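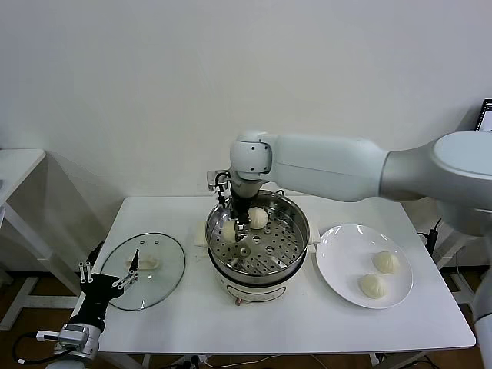
Guides > Student Robotics Club > Bench Tasks > Section 4: The Steamer Task

Reading time: 4 minutes

4. Setting up and running the steamer task

Read Section 3 (power-up and homing) before starting. The steps below are for a bench that already has both arms homed and both wrist cameras showing a live view. A team needs at least two members present, one at the controls and one at the stop button.

The task is to move buns between the steamer pot and the plate without dropping them or tearing the pleats. It is the third of the five bench tasks in the Parham round, and most teams find it harder than the cup task because the gripper has to work down inside a rim.

4.1 Laying out the table

1. Wipe the tabletop and let it dry. Flour or grease under the pot lets it slide when the gripper touches the side.

2. Place the pot near the center of the table with its two handles pointing left and right.

3. Fit the perforated tray. Press on opposite edges to check that it does not rock.

4. Lay the glass lid flat on the left side of the table, handle up.

5. Set the plate on the right side. Leave enough room for the pot handle to clear the plate rim. The two may sit close together but must not touch.

6. Put the buns in their start positions, pleats up. Start positions are on the card for your round.

Note: The steamer is never plugged in for this task. Judges check the cord before every run. Practice the same way, even when no judge is there.

Caution: Keep fingers out of the pot whenever the arms are enabled. If a bun needs straightening, press stop first, wait for the light on the controller, then reach in.

4.2 Setting the gripper

1. Open the Milošević control panel on the bench computer and load the profile named Sarnosa-soft.

2. Set the closing force to 60. Do not go above 70. At 70 the fingers leave marks in a fresh bun, and marks cost points.

3. Set the travel speed to 140 outside the pot. Inside the rim the profile slows the arm down by itself.

4. Open and close each gripper three times with nothing between the fingers. Both fingers should arrive together. If one lags, see Section 7.2.

5. Check the slack in each camera cable with the wrist turned to both ends of its range. A cable that pulls tight will stop the wrist short and the program will report a position error.

4.3 Running a pick

1. Bring the right arm over the pot until the gripper points straight down.

2. Lower it beside the bun you want — slowly, and using the wrist view. From across the room it is very hard to judge the gap between the fingers and the wall of the pot.

3. Close on the widest part of the bun. Do not pinch the pleats.

4. Lift straight up until the fingertips and the bun are above the rim. Only then move toward the plate.

5. Lower the bun until it rests on the plate, open the gripper, and raise the arm before turning the wrist.

6. Repeat for the next bun. Leave a gap between buns on the plate so the fingers have somewhere to go.

The left arm handles the lid. Park it clear of the pot while the right arm is working inside. Teams that want to use both arms at once must show Dragica Todorova a full practice run first.

4.4 Common problems

Bun sticks to the tray. Line the tray with a small square of baking paper under each bun. Paper is allowed in the round as long as it stays in the pot.

Bun turns in the gripper. The grip is too high. Lower the arm a little and try again.

Error 2241. The arm has met something it did not expect, usually the rim. Press stop, clear the error, and raise the arm by hand control. Do not restart the program from the middle.

Lid slips. The gripper is holding the handle near one end. Take it at the middle.

4.5 After the run

Park both arms, power down, and throw the buns away. They are not for eating once they have been handled by the grippers. Wash the tray and plate, then write the run in the bench log with the force setting used. Questions about the log go to Nikola Perić.

Section last revised 27/10/2025. The start position cards will be replaced in January.

Related sections
Section 3: Power-Up and Homing
Section 5: The Towel Task
Section 7: Gripper Care and Adjustment
Unitz Bench Booking Rules
Scoring Sheet, Parham Round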